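How to Set Up a Litter Pickup Test for a Two-Armed Home Robot

Posted 2024-08-20 in Home Automation

People keep asking me whether a robot can tidy a room yet. My answer is "sort of, on a good day, with the right trash." If you have access to a two-armed machine, you can find out for yourself in an afternoon, and you don't need a lab. I've been doing this since July and I've changed my mind about most of it at least once, so take what follows as the version I'm using now.

Step 1: Pick your litter

Go light and awkward. A small carton, a wrapper, a tissue, a flat lid and a heap of crumpled paper will show you more than a row of wooden blocks ever could. The carton is the easy one. The lid is the one I'd bet against, because it sits flush on the floor and a two-fingered gripper wants something to close around. Spread everything out in a loose band in front of the arms, with the bin close by.
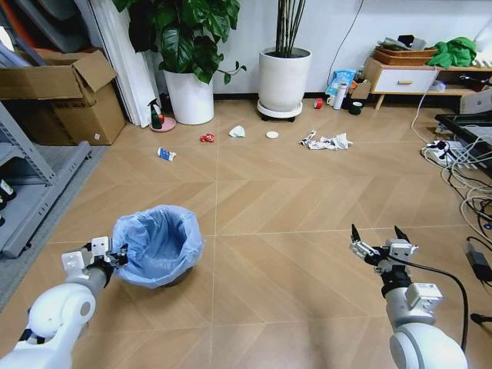 Step 2: Sort out the bin

Use a small wastebasket and put a bag in it, like you would at home. I know it's tempting to skip the bag! A bare bin is a much easier target, but who has a bare bin? Fold the bag well over the rim. Loose plastic can snag on a fingertip, and you want to learn that now, before you let the thing loose in a kitchen.

Having one gripper stay near the rim while the other does the fetching is a good habit, too. If the bin slides, there's a hand right there. Keep an eye on how full it gets as well.

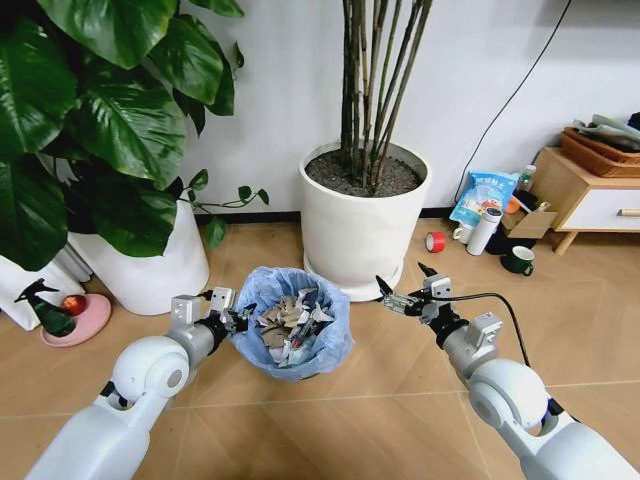

I empty mine between rounds, unless I'm testing a full bin on purpose. Crumpled paper takes up a silly amount of space, and a piece that rolls off the top and back onto the floor should go down as a miss. Be strict about that one. I wasn't at first, and my early scores were — let's say generous.

Step 3: Leave the room alone

Plants, mugs, cables, the shopping you haven't put away: leave them. I used to clear everything and got lovely results that fell apart the minute I tried a normal room. The machine has to work out that a wrapper is trash and a mug by the wall isn't, and that's half the chore. Do keep anything breakable out of reach of the elbows, though, and check where the cables run.

Step 4: Run it and write things down

My log is a plain spreadsheet called Fledora (don't ask, all my files have names). One row per attempt: what the item was, which arm, did it get picked up, did it land in the bin.

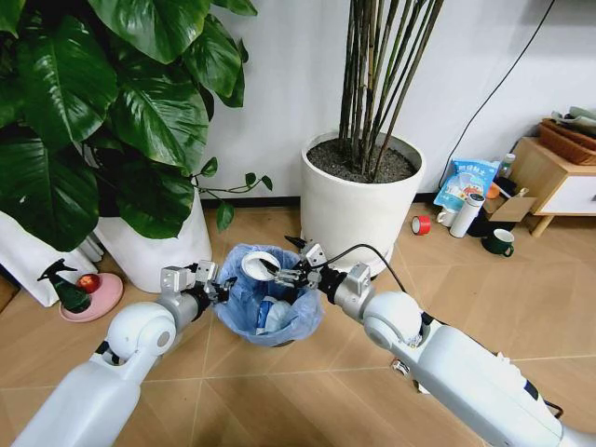
I'm up to 229 rows now, and the column I look at most is the last one. Grabbing and dropping are separate skills. Cups are nice to grab but need to be over the opening when the fingers let go, and a bit of tilt helps. Wrappers are the other way around for me, fiddly to pinch and then no trouble at all. Give each item at least 7 tries before you decide anything about it.

So is it worth it? For a living room floor, I'm still faster by a mile. But I'd happily let a slow machine do it while I'm out, and I think floor litter will get there well before dishes do. 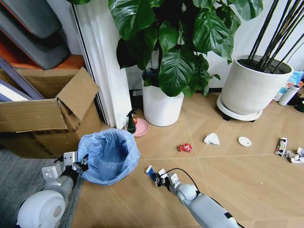
TROUBLESHOOTING

It closes on air. The gripper is probably stopping too high. Lower it a little and try the carton again before going back to flat stuff.

It pushes the item away. Come down from above, and slow the last bit of the reach.

The bag comes up with the fingers. Open wider before pulling back, and tuck the extra plastic down the outside of the bin.

It goes for the plant. Mine did this with trailing stems. Move the litter a bit farther forward and try again.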